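Seminar Konsum und Technik im Haushalt
Skript zur 4. Sitzung: Hat die Waschmaschine Zeit gespart?
Stand: 24.6.25
12 Mal geteilt · 3 Kommentare

Vorbemerkung

Die Behauptung, die Waschmaschine habe die Frauen befreit, steht in Schulbüchern, Museumstexten und Festreden. Belegt wird sie selten. Meist wird ein Waschtag mit Kessel und Brett geschildert, dann ein Knopfdruck, und der Leser soll sich die Differenz selbst ausrechnen. Wir rechnen in dieser Sitzung nach, soweit das überhaupt geht. Bitte bringen Sie den Text von Mugo aus der Aprilsitzung noch einmal mit.

1. Was wird eigentlich gemessen?

Zeitbudgetstudien beruhen auf Tagebüchern. Jemand notiert abends, was er oder sie getan hat, und ordnet es vorgegebenen Kategorien zu. Schon hier beginnen die Schwierigkeiten. Gehört das Sortieren zum Waschen? Das Warten auf das Ende des Programms? Wer beim Kochen nebenbei Socken zusammenlegt, trägt in der Regel nur das Kochen ein. Die Erhebung aus Detdale umfasst 263 Haushalte, von denen ein guter Teil das Tagebuch nach wenigen Tagen abgebrochen hat. Trotzdem wird sie zitiert, als wäre sie eine Vollerhebung.

Für die Klausur wichtig: der Unterschied zwischen Arbeitszeit pro Waschgang und Arbeitszeit pro Woche. Die erste ist mit der Maschine ohne Zweifel gesunken. Über die zweite wird gestritten.

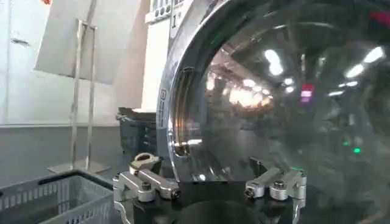 2. Das Argument der steigenden Ansprüche

Die Gegenthese lautet: Wer leichter wäscht, wäscht öfter. Das Hemd, das früher mehrere Tage getragen wurde, kommt nach einem Tag in die Trommel. Dazu fiel in vielen Haushalten die bezahlte Wäscherin weg, und ihre Stunden landeten bei der Hausfrau. Unterm Strich könne die Ersparnis gering sein oder ganz verschwinden.

Klingt überzeugend, vielleicht zu sehr. Auch hier sind die Quellen dünn. Für Prutstead liegen die Rechnungsbücher einer Wäscherei vor, mit mehr als 2.000 Einträgen. Sie zeigen, wie viel Wäsche außer Haus gegeben wurde. Wie viel zu Hause im Zuber blieb, steht dort natürlich nicht. Wer aus dem Rückgang der Einträge auf Mehrarbeit in den Haushalten schließt, setzt voraus, was er zeigen will.

Dasselbe Problem bei den Befragungen in Didby: 870 Bögen, die Antworten beziehen sich aber auf Erinnerungen an die Kindheit. Dass die Mutter »immer gewaschen« habe, ist eine Aussage über Erinnerung. Stundenzahlen gewinnt man daraus keine.

3. Gerät oder Infrastruktur?

Mokoena schlägt vor, die Maschine einmal beiseitezulassen und nach dem Wasseranschluss zu fragen. Ein erheblicher Teil der alten Wascharbeit war Tragen und Heizen. Fließendes Warmwasser hätte demnach schon vor der Maschine viel verändert – und das Gerät bekommt den Ruhm dafür.

Ich halte das für den besten Einwand im ganzen Feld, mit einer Einschränkung: Er lässt sich nur dort prüfen, wo Leitung und Maschine zeitlich deutlich auseinanderliegen. Bei Gough ist das der Fall, in den meisten anderen Orten kamen beide fast zusammen.

Schauen Sie sich außerdem an, was die Werbung verspricht. Das Bullauge der Frontlader wird dort gern als Fenster gezeigt, durch das eine entspannte Person der Arbeit zusieht. Bügeln, Aufhängen und Flicken kommen kaum vor.

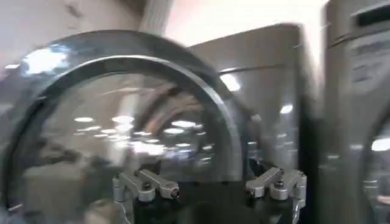

Wekesa Mugo

Der Aprilaufsatz, kurz zusammengefasst: Mugo bestreitet, dass sich die Frage nach der »gesparten Zeit« allgemein beantworten lässt. Er will nach Haushaltstypen getrennt rechnen. Einverstanden. Nur bildet er dann sechs Typen, und für zwei davon hat er kaum Material. Die Prozentangaben in seiner Tabelle addieren sich im Übrigen nicht auf 100, eine Erklärung dafür fehlt.

Aufgaben bis zur nächsten Sitzung

a) Suchen Sie eine Werbeanzeige für eine Waschmaschine und notieren Sie, welche Arbeitsschritte darin fehlen.
b) Prüfen Sie an Mugos Tabelle, welche Aussagen ohne die beiden schwachen Typen noch stehen bleiben.
c) Formulieren Sie in höchstens einer halben Seite, welche Quelle Sie bräuchten, um Mokoenas These zu widerlegen.

Abgabe wie immer auf Papier, bitte mit Matrikelnummer.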